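The mugs that made the move

When we moved house I gave away 159 things in one January. I know because I wrote them all down in a notebook, mostly so I could feel smug about it. Books, lamps, a fish kettle (why did we own a fish kettle?) and nearly all the crockery. The one lot I wouldn't let go of was the coloured cups and mugs, none of which match and none of which I could bear to see on the charity table.

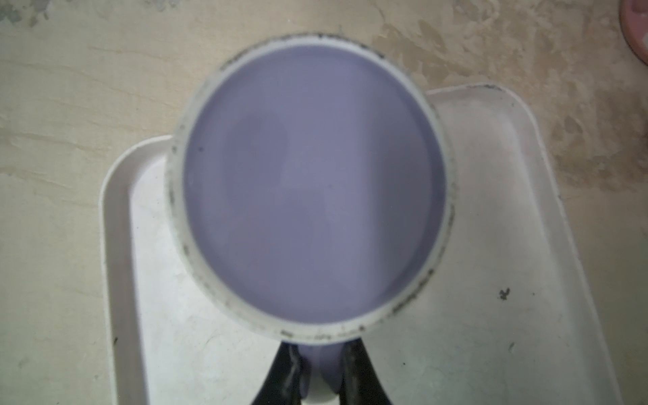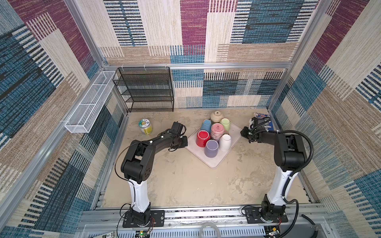
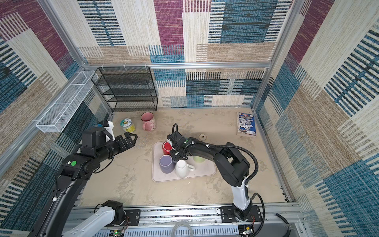
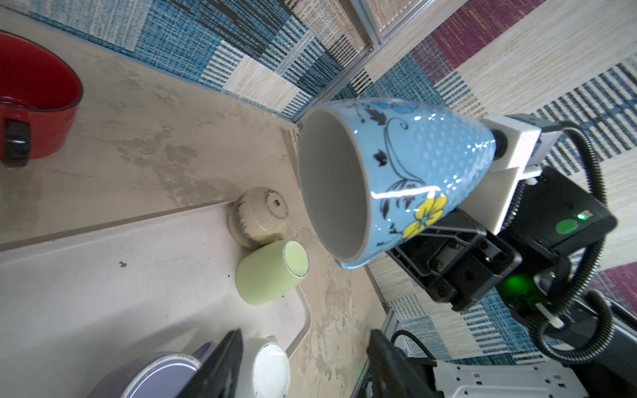 Colours first, matching never.

My mother would have been horrified. She had the full Buckley service, cream with a thin gold line, and if one cup got broken the whole family heard about it until the replacement came through the post. I grew up thinking that a grown-up was a person whose cups were all the same. Then I got my own kitchen and found I always reached for the odd ones. Sky blue for the first tea of the morning, red if I'm cross, pale green when there's somebody here I want to impress.

I talked about all this with Marietjie Matlala, who ran the Celton pottery market for years and has seen more mugs than anyone I know. She thinks people choose a mug by the handle and then tell themselves it was the colour. "Watch them," she told me. "They pick it up, they pretend to drink, they put a finger through. Then they say, oh, what a lovely blue!" I went home and tried it with every mug in the cupboard, feeling like a complete fool, and she's right about at least half of them. There's one with a gorgeous glaze that I never use, and now I know it's because it pinches my knuckle.

She's firm about flowers too. A bold flower wants a plain inside, she says, so your eye gets a rest when you look down into your tea. I'd never once thought about the inside of a mug before that conversation and now I can't stop looking. Pale insides do show tea stains, mind you. I use bicarbonate of soda on a damp cloth and a bit of elbow grease, and I leave the really stubborn rings for a day when I'm on the phone to the bank.

The bigger question in a small kitchen is where it all goes. For a while I had mine hanging on hooks from a Stornik rail, which looked wonderful for a week. Then came the dust, and the clanking every time a lorry went past, and I took the lot down again. These days I keep my everyday cups upside down on a tray. It's the way my gran did it and it suits me very well – no dust, no spiders, and the whole set can be lifted out of the way when I want to roll out pastry. A tray with a bit of a lip is best, as cups do like to wander.

Keir Gillies, my neighbour from two doors up, disagrees with every word of this. He stands his the right way up because he says the rim is the weakest part and shouldn't be carrying the weight. He may have a point. I've had a couple of chips over the years, and I've stopped plonking them down the way I used to. Keir owns four mugs, all grey, all from Statier, and he washes them by hand with a special brush. We've agreed to talk about tomatoes instead.

I've bought one mug since the move, a little yellow one with a wonky foot. It rocks slightly if you stir too hard. I'm having my tea out of it now.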